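Robot Manipulation Lab – handout 4, wrist camera work in the simulator
Varnville summer section. Updated 6/20/24, throw out the older copy, the grading part changed.

Before you come in

Read the Jurkley notes, at least the part on frames. If you skipped the frames homework do it first, nothing below will make sense. Bring your own headphones if you need quiet, the lab gets loud. Sim only this week, no hardware.

What we are doing

Two-arm station, table, parts board, a bunch of stuff on the table. You write a controller for the left arm that gets over a block, picks it up and puts it down again on the same board. Right arm parks. You don't move the right arm this week. If your code moves it you have the arm index wrong, see bottom of the page.

Wrist view is the main input. Overhead camera is off, don't go looking for it in the config, I took it out on purpose. Last October most groups solved this with the overhead view and then were stuck for the rest of the term when it went away.

Quick recap of frames

World – fixed, z up. Table is flat in world.
Wrist – moves with the gripper, obviously. z points out between the fingers.
Camera – NOT the same as wrist. Offset back and tilted. The offset is in the station file, read it from there, don't hard code it.
Board – its own frame, origin at a corner. Board is rotated on the table so don't assume the edges line up with world x and y. They don't.

Chain is world -> wrist -> camera. To get a point you see in the picture back to world you go the other way, and you need a depth. For this lab take depth from the table plane. Good enough for blocks that sit flat on the board, bad for anything tall.

Reading the wrist view

The gripper always takes up a chunk of the view. Fixed in the picture, so mask it once and reuse the mask for the body. Fingers are a different story, they move when you open and close, so you need one mask for open and one for closed, or just stop looking during the close.

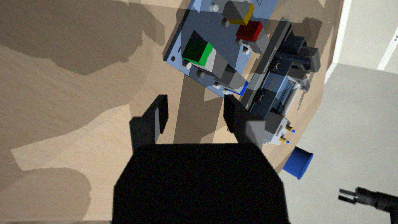 Shadows are the other thing. They move with the arms. A color threshold that works at the start pose will fall apart once the arm is over the board, seen it every single term. Tops of blocks go dark, sides stay bright. So a green block might give you a thin strip of green and the rest almost black. If your detector takes the center of the bright strip you will be off by a good part of a block and the finger comes down on top of it. Fix: find the strip, then fit the block outline from the size you already know. Or use hue with a low brightness cutoff, some people get away with that.

Also the gray blocks. Color does nothing for you there. Edges only, and check against the board color which is a light blue gray and pretty close. Start with green. Do red second. Gray is extra credit, leave it for last.

Don't trust blue. Blue shows up in more than one place on the table and not all of it is on the board. Crop to the board first, then look for color.

White pegs on the board: leave them alone. They are not targets, they are obstacles, a finger that lands on one counts as a collision. Useful as landmarks tho, if you can pick out 2 of them reliably you can get the board angle without the corners.

The machine next to the board is fixed and solid. Treat it as a keep-out box. Pad the box a little, the right finger swings wider than you think when it opens. The cup is loose, it rolls if you bump it, and a bumped cup is a point off.

Steps

1. Load the station in Skoder. Use the lab branch, main is broken for the gripper right now.
2. Run the start script, let it settle. Arms drop a bit at first, normal.
3. Save one wrist picture with fingers open, one closed. Make the masks.
4. Find the board angle. Print it in degrees. Compare with the truth value in the log (allowed for checking, not allowed in your controller).
5. Find green. Draw the outline on the picture and save it, this goes in the report.
6. Hover pose over green, fingers open, gripper turned to match the block. Stop there. Look at it before you go down!
7. Go down, close, lift. Slow. Speed cap is set in the config and I check it.
8. Put down anywhere on the board that is free. Open, back off straight up.
9. Repeat for red. Red is a tighter spot with a gray block close by, so turn first and then lower.

Settings

Step limit per run: 600. If you hit it the run ends and counts as a miss.
Runs for grading: 30, with the board shifted a little each time.
Seed for the practice set: 133. Grading seeds are different, so don't tune to that one.
Logging on, always. No log no grade.

Common problems, collected from last time

Gripper closes on air – camera to wrist offset applied twice or not at all. Check by hovering, if the error is always the same direction in the picture that's it.

Block squirts out – you closed across the corner. Gripper angle wrong, or board angle off by 90.

Everything mirrored – image y goes down. Yes still.

Right arm twitches – index 0 is left, 1 is right. The Vass driver numbers them the other way and old code from the club repo uses the Vass order. Don't copy from the club repo without cheking.

Outline jumps from frame to frame – shadow edge. Average over a few pictures while the arm is still, not while it moves.

Sim crawls – turn the viewer window off, keep the wrist camera on.

Hand in

Code, logs, the outline picture from step 5, and one page on what failed. One page means one page. I want to see a failed run in there with the reason, not just the good ones. Pairs are fine, put both names on it.

Points: board angle and green detection are half, pick and place on green and red the other half. Gray is on top of that.

Next handout is handing over between arms, so keep your masks, you will need them agian for the right side.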